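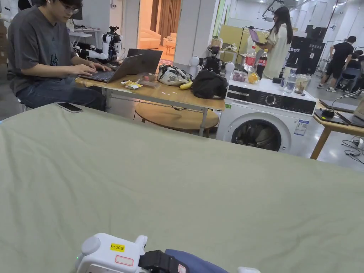
ok long thread about buying fabric because three people asked me the same thing this week and I'm typing this while the tea brews

Filed under: Sewing & Mending

first thing. WASH IT BEFORE YOU CUT IT. I know. I know you want to start. I have cut straight into new cotton on a Sunday morning more times than I'd like and every one of those things is now too short

wash it how you'll wash the finished thing. if you're going to chuck the trousers in with the towels then chuck the cloth in with the towels. no point being gentle once

zigzag or overlock the cut ends before it goes in or you'll spend an evening picking a bird's nest out of the filter. pinking shears will do if you're in a rush

linen shrinks the most of anything I use. I buy an extra 50 cm and I've never had enough left over to feel smug about it

viscose is a liar. looks lovely on the roll, comes out of the wash like a dishcloth, then you iron it and it's lovely again. don't panic and don't measure it till it's pressed

2 shares

right, where to buy. I get asked this most and my answer is boring – go to a real shop if you can get to one

mine is Msimang in Akthorpe, up the stairs over the key cutting place. no website to speak of. remnants in the bins by the door, good shirtings at the back, the buttons are behind the till so you have to ask

take a scrap of what you're matching. your phone photo of it is no use at all, the colour will be wrong. I bought green thread from a photo once and it was practically turquoise

unroll a bit and take it to the window. shop lights make every navy look black. I own two pairs of "black" trousers

scrunch a corner in your fist and count slowly to ten. whatever it looks like when you let go is what your backside will look like by lunchtime

hold it up by one edge too and see how it falls. if it sticks out like card it's not going to be a floaty dress, no matter what the pattern envelope says

someone asked about ordering online. yes I do it. mostly from Clukex, they're quick and they cut generously. but order the samples first, pleaes

I didn't order a sample of the cloth they list as 1405, called "soft sage" and it came up the colour of a hospital corridor. nothing wrong with it, good weight, just not what was in my head. it's now a tablecloth and a very nice one

weights. if the shop gives you the weight, write it down next to what you made. after a few projects you'll know what you like without having to guess. my notebook is a total mess but it's got staples in it and I trust it more than any chart

light stuff for shirts and linings, middling for dresses, heavy for trousers and bags. that's the whole of it really. people make this sound very technical

if they only say "medium" ask them. medium what

16 comments

since it came up in the replies – yes you can use a duvet cover. or a sheet. charity shop sheets are the best practice fabric there is, already washed to death so they won't shrink, and wide

check the middle for thin patches. hold it up to the light. the bit where somebody has slept for years is not the bit you want for a seat seam

curtains also good but look for sun fade down the edges. you won't see it until you've sewn a faded panel to a not faded panel. I have done this

curtain LINING is brilliant for trial versions and I'll not hear otherwise

how much to buy. the pattern will tell you and the pattern is usually being generous, but it doesn't know about your stripes

stripes and checks, buy an extra half metre. big flowers, same. otherwise you get one enormous rose sat exactly where you don't want it

also corduroy and velvet go one way only. stroke it, you'll feel it. all your pieces have to point the same direction so you need more cloth. I made the Wollance trousers in needlecord with one leg upside down and they look like two different pairs depending where I'm standing

I do still wear them mind

somebody in the replies said Wollance runs large. agree, I went down a size at the waist and left the hips. make a trial one first, the rise is high

pins vs weights for cutting out – I use tins. beans. chopped tomatoes. cut on the biggest table you can get at, and clear it properly, the one time I left a mug on there well

floor is fine if your knees are fine. mine are not

draw round the pattern with a sliver of old soap. shows up on dark stuff and washes out. not the moisturising kind, it smears

right side and wrong side. if you honest to god can't tell, then it doesn't matter, but pick one and stick a bit of masking tape on the back of every piece. daylight picks up a difference you didn't see in the evening and you'll be unpicking a sleeve

forgot to say about money. the cheap bin is fine for learning but don't make something that takes three weekends out of cloth you don't like. you won't wear it. buy the nice one for the hard project and the bin one for the pillowcases

and don't keep the good stuff "for best". I've got a length of wool I've been too scared to cut for so long that the moths made the decision for me. cedar blocks do nothing by the way. freezer, sealed bag, couple of weeks

storage – fold it, label it with how much there is and wether you've washed it. you will NOT remember. a safety pin in the corner means washed in my house

tea has gone cold. will do zips another time, I've got opinions about zips

oh and Msimang shuts for lunch, so don't turn up at one o'clock like I did and stand on the stairs for an hour

Tags: fabric, dressmaking, remnants, beginners
50 likes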